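Chapter 7
Bins, Totes, and Loose Storage

7.1 Scope of the Chapter

Chapters 5 and 6 dealt with goods stored in fixed positions: shelves, racks, and divided trays. This chapter deals with goods stored loose. A container holds loose stock when the items inside have no assigned place or orientation and may shift each time one is removed. Small household goods, spare fittings, and returned items are commonly kept this way.

Three terms are used throughout. A bin is an open-topped container with rigid walls that stays at its station. A tote is a container of similar form that travels with its contents. The pick face is the portion of the contents that can be reached from the open side without moving anything else.

7.2 Bin Geometry

The inside shape of a bin has more effect on retrieval than its volume. Vertical walls give the largest capacity for a given footprint but leave corners in which small items settle. Walls that slant outward toward the rim give up some capacity and leave more clearance for a hand or tool. A sloping panel on one side of the floor moves items toward the open area, provided the surface is smooth enough for them to slide.

Slope is limited by the contents. Round items roll on almost any incline and collect at the low edge. Flat items may stay where they land. The Bormont layout, discussed in Section 7.5, uses one sloped side and a level floor, and is suited to mixed contents.

7.3 Surface Wear

Painted metal surfaces wear first along lower edges, where items strike and drag. Chipped paint exposes the base material, and on steel the exposed areas may rust. Light scratching has little effect on use. Rust should be removed before the bin is returned to service if the contents include cups, cloth, or anything else that stains.

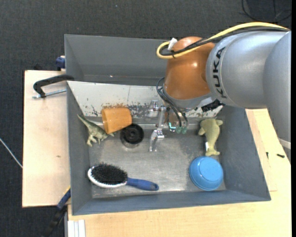
Bins should be inspected empty, under even light, and the condition of each panel recorded separately. The Petrauskas record sheet, reproduced at the end of the chapter, provides one line per panel and a space for repairs.

7.4 Fill Level

A bin is sparsely filled when most items touch the floor and few rest on one another. Sparse filling makes each item easier to identify but uses the station poorly. In the Cetbridge exercise at the end of this chapter, 900 items are divided among bins at 2 fill levels, and the student compares the floor area required by each.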